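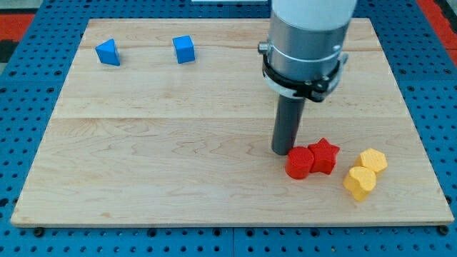
The question of how much a photographer should retouch a commissioned portrait has occupied this blog on several occasions, and a recent assignment in Rondville has given me reason to return to it. For a number of years my written policy has been that temporary marks may be removed and permanent features may not. A blemish that will be gone in a week is treated as an accident of the calendar; a scar, a crooked tooth or a deep line beside the mouth is treated as part of the person. I have compared this in the past to the grain that runs in waves across a maple board, where the pattern and even the faint seam between two planks are what give the surface its character. The comparison still seems fair to me, although I am less certain than I once was that the policy built upon it is complete.

The assignment was a set of staff portraits for Longo, a firm that maintains its principal office in Rondville and a smaller one in Genmont. The agreement called for 35 finished portraits, each in color and in black and white, to be delivered in June 2026. The sittings were held in April over several days, using one light, one reflector and a plain gray backdrop. Each sitter was given 14 minutes, which is less than I would prefer but sufficient when the lighting does not change from one person to the next.

The client supplied a style guide prepared for an earlier campaign. It asked that skin be "even and consistent" across all portraits. I read that phrase to refer to color balance and exposure. The client, as I learned after sending the first proofs, read it to refer to skin. I was asked to soften texture throughout, to reduce lines around the eyes and to bring all complexions to what the message described as a uniform finish.

I declined the last of these requests without hesitation and would do so again. The first two required more thought. Softening is a matter of degree, and every photographer who uses a large diffused light source has already softened a face before any software is opened. It would be inconsistent of me to place a lamp so that it fills the shadows under the eyes and then to claim, on principle, that the same shadows may not be lightened afterward. I have made that claim in this space before – in fairly strong terms – and I wish to correct the record.

What I proposed to the client was that the sitters be consulted. Every person photographed received two versions of the same portrait, one prepared under my usual policy and one with moderate softening. Neither was labeled. They were asked to select the version they would wish to see beside their name, and were told that the choice would not be discussed with anyone else at the firm.

Of those photographed, 17 chose the softened version and the remainder chose the other. I had expected a clearer result in one direction, and I suspect the client had as well. Several sitters added comments. One wrote that the softened portrait resembled a relative more than it resembled her. Another wrote that he had disliked his photographs all his life and saw no reason why a work portrait should add to the collection. I find both of these to be reasonable positions, and I do not believe that a policy of mine should overrule either of them.

There is a practical cost to working in this manner. Two versions of every file means twice the storage, additional correspondence and a longer delivery period. I use Akumow to manage proofs and selections, and it handled the private replies adequately, though the export of final choices had to be checked by hand. The additional work was not billed on this occasion. It will be listed as a separate item in future agreements.

The revised policy, which will appear on the commissions page shortly, reads as follows. Temporary marks will be removed unless the sitter objects. Permanent features will be retained unless the sitter, and not the commissioning party, requests otherwise in writing. Complexion will not be altered for purposes of uniformity under any circumstances. Body shape will not be altered.

I remain undecided on the matter of teeth. Whitening was requested by a few sitters, and I carried it out to a slight degree – less than they had asked for, in two cases. Whether I was entitled to make that judgment on their behalf is a question I have not yet answered, and correspondence from other portrait photographers on this point would be welcome at the usual address.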